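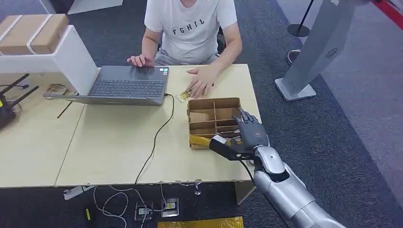 Print this page
E-mail this page to a friend

Meet Gisik, the tidying-up robot

Have you ever been asked to sort out a drawer? You know the sort of drawer I mean, with the rubber bands and the old batteries and the one key that doesn't open anything. It takes ages, and halfway through you find a toy you'd forgotten and stop to play with it. Well, there is a robot you can hire that is meant to help with exactly this kind of job, and its name is Gisik.

Gisik is made by a small firm called Gondesus. Schools, libraries and museums can borrow it for a few weeks at a time, a bit like borrowing a very big library book (only you mustn't put this one in your bag!). It has a shiny silver arm that bends at the elbow, much as yours does, and a dark grey hand with fingers that have joints in them. Hold up your own hand and wiggle it slowly. See how each finger folds in more than one place? Gisik's fingers can fold too, and that helps it reach down between things.

One of the jobs it practises is working with a cardboard box that has walls inside, so that the box is split into little rooms. You may have seen a box like it with glasses or Christmas baubles inside. To put something into one of the little rooms, the robot has to get its hand over the right one and not bump the walls, and cardboard walls bend very easily. A person often sits across the table while this goes on, perhaps with a laptop, and holds out a hand near the box.

Now, you might think a robot would be quick at this. It isn't, at least not yet! Jean Strachan, who tried Gisik out for us in March, timed it with the clock on her kitchen wall. She gave it 4 small packets to put away, one in each little room, and it needed 277 seconds. That is more than four and a half minutes. Jean did the same job herself in 3 seconds and then ate a biscuit.

But she liked how gentle it was. She had it practise all afternoon, 101 goes altogether, and the box was still a perfectly good box at the end of it.

Is there anything we didn't like? Yes, a couple of things. The fingers make a whirring noise which Jean's cat couldn't bear, and the instruction book is terribly long and has hardly any pictures in it. Grethe Zoëga, who wrote it, told us that a shorter one for children is on the way, and we shall be very glad to see it.

Try it yourself: put on a pair of thick gloves and ask a grown-up for an empty egg box. Can you put one button in each cup without knocking the sides? Now try it with one eye shut. It's a good deal harder than it looks, and you may feel rather sorry for Gisik afterwards.

Print this page
E-mail this page to a friend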